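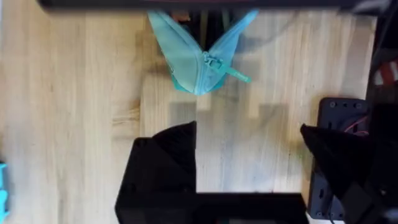
Zips are among the hardest small jobs in the house for a machine. Most people do one up without looking, one hand holding the cloth and the other pulling. A robot has to find the tab first, and on a turquoise pouch the tab is teal as well, lying at an angle over the wooden table. Its fingers then have to close on something thin and flat while the cloth folds under itself.

Clestura, a small firm that works on household handling, has been trying pouches since September. Over 86 attempts its system closed the zip fully 40 times. Most of the failures came at the start, when the fabric bunched up and the slider jammed. 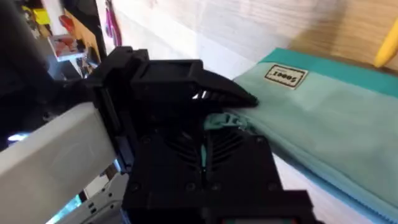
The firm's rival, Sorkix, has left zips alone and put its money into folding towels, which it says takes nearly four minutes each. Neither company is selling to homes. Gwilliam, a laundry chain with 7 branches, looked at both systems and kept its staff on the folding tables. It may look again next year.

Hard objects are further along. Machines can stack boxes on a shop floor all day, provided the boxes arrive the same way round. Pencil cases, wash bags and duvet covers change shape every time they are touched.

October 2023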